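Nov 29, 2024

Dye bench, continued from the brown notebook, which is full and has gone to live with the other full notebooks under the sink.

Walnut first. The hulls Prapai collected in August have been sitting in the shed in a lidded bucket, and opening the lid was a social event. Two people left. Strained through the old curtain, then through a coffee filter, which clogged at once, then through the curtain again. The liquor is very dark and looks expensive. On wool it gives the color of a wet paper bag. On the Jekumska linen it gives the color of a slightly drier paper bag. I wrote both down as "warm brown" on the tags because we have to sell the workshop to somebody.

Alum at our usual strength. I skipped the cream of tartar on skein 3 to see if Tassanee would notice. She noticed from the doorway.

Madder next. The pot got away from me while I was on the phone with Milgate about the missing order, and it went well past where the reds stay red. So we have brick. Thanakorn says brick is very popular now. Thanakorn also said this about the mustard, the gray, and the thing we agreed not to call olive. Rinsed four times, still bleeding. Will hang it overnight and try again with cooler water and a thermometer that I'm looking at. 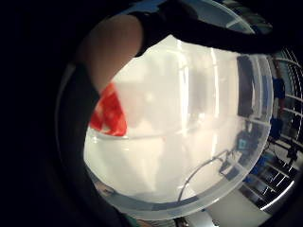

Milgate, for the record: they shipped 30 cones of the undyed two-ply when we ordered 3, and they would like us to consider this a sales opportunity. I've asked for a return label. They have offered a discount on more cones. Kyu-ri is handling it from here, on the theory that she can stay polite for longer than I can.

Onion skins. Cheap, reliable, cheerful, and I resent how good they are. Same weight of skins to fiber, simmered for an hour, and out comes a gold that makes the walnut look like a clerical error. Iron dip on the second half turned it a decent moss. Too long in the iron on skein 9 and the fiber feels like twine, so pull it sooner. I wrote "pull sooner" in the last book as well. I've now found it there twice, once underlined.

pH strips have expired. They still change color, but I wouldn't testify to it.

Lightfastness: the window cards have been up since August and I took them down today. Madder held. Onion faded to straw on the exposed half. Turmeric is gone, just gone, you'd think we had pinned up a blank card to honor it. Oranuch wants turmeric in the spring class anyway, as students love it. They do. They love it for six weeks and then they write to us.

Money: nearly 200 dollars left in the supplies line, and the indigo vat wants feeding. The Dixit mordant kit is nicer than mixing our own, and costs what nice things cost. Staying with the jar and the kitchen scale.

To do
- re-tag skeins 4 to 9, the pencil washed off again
- move the bucket farther from the door, any door
- ask Prapai for fewer walnuts
- new strips
- find out who is using the madder spoon for soup

Recent entries
Indigo vat: the smell is normal
Curtain filter, second attempt
Rhubarb leaf mordant, and why we stopped
Window cards put up

We use cookies to remember your preferences. By continuing to browse you accept our cookie policy. Accept | Settings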